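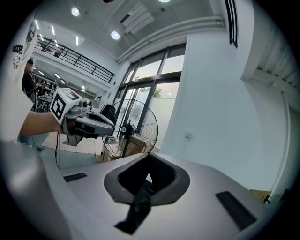
Robel Yilma maintains Nullinar, the pose-tracking and replay software used with hand-held grippers at Ernari. He joined when the code was a single script and has since split it into a tracker, a clock service and a checker. We spoke in the afternoon, mostly about the checker.

The tracker reads square markers fixed to each gripper and solves for position and orientation on every camera update. "The solve is the easy part," Yilma said. "A flat marker seen head-on has two poses that fit almost equally well. If you choose by reprojection error alone, the answer flips back and forth, and the planner sees a wrist that turned over between two samples."

Nullinar keeps both candidates and scores them against the gyroscope. When a second marker on the same gripper is visible, the pair is solved as one rigid body and the ambiguity usually goes away. The geometry comes from a calibration file, and Yilma refuses to load a recording without one. An earlier version fell back to default values. He removed that in December after a batch of 141 recordings had to be reprocessed.

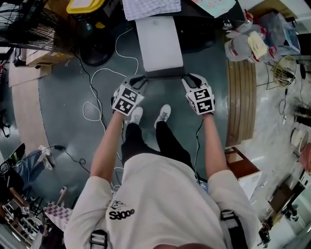 Two-handed work adds a constraint that single-gripper tracking can ignore. "If each hand is off by a few millimeters in its own direction, each trajectory looks fine," he said. "Replay them together on two arms and you either crush the box or drop it. The number I care about is the distance between the pads." The checker computes that distance over the whole recording and rejects any run where it changes while both grippers report contact.

Timing gave him more trouble. The two grippers keep separate clocks, and the first release aligned them once, at the start. Drift over a long session was enough to put one hand behind the other. The clock service, called Gebru, now fits offset and rate together and writes the residual into the log.

Replay goes through Brurkex, a planner the team did not write. It expects samples at 125 Hz and will interpolate across gaps without a warning. Yilma's export step marks gaps explicitly and stops at the first one it can't fill from inertial data. Of the last 781 recordings submitted, 2 failed at that step. Both had the same cause, a dropped packet counter that wrapped early.

I asked what he would change. "The file format. Calibration should be inside the recording, with a hash. Right now it's a path, and paths move." He has a branch for it. The reader works and the migration tool does not.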